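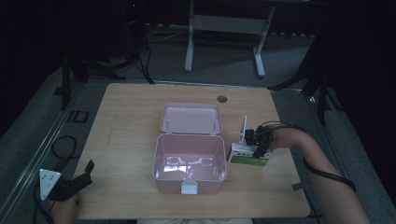
A pink plastic box with a clip front, open on the table.

Looking after your skateboard bearings and bolts at home
12 April 2021
By Jailson Miranda

Most boards that come to me for repair at Cletton skatepark need a clean and a tighten, and you can do both at the kitchen table. Put newspaper down first.

Getting the bearings out
Undo the axle nut with a 13 mm socket. Slide the wheel halfway off, hook the bearing on the end of the axle and twist. It should pop out. Do the other side the same way. Keep the speed washers in a tub with a lid, as they roll a long way on a hard floor.

Cleaning
Prise off the shields with a pin. Shake the bearings in a jar of isopropyl alcohol for 2 minutes, tip it out and do it again if the liquid is black. Don't use water. Leave them on kitchen roll until they are bone dry, then add one or two drops of light oil and spin each one by hand. I use Zorkar oil. Sewing machine oil does the job too. 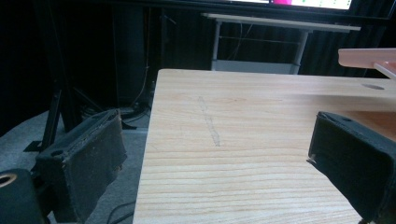 Bolts and bushings
Check all the truck bolts, holding the nut underneath with a spanner. A nut that turns by hand has lost its nylon and wants replacing. Bushings go when they crack or bulge. Mine had gone hard by January after a winter in the shed, so I now keep the board indoors.

Grip tape
Brush it dry with an old toothbrush, then rub with a grip gum. Hasier do one, but a crepe block for cleaning sanding belts is the same stuff.

Comments (3)

Moz: What about ceramic bearings, same method?

Jailson Miranda: Yes, same. Go easy with the pin.

pushingforty: Did all 16 of mine (two boards) last night. Lost one washer down the back of the cooker.

Contact | © Cletton Skate Notes | Back to top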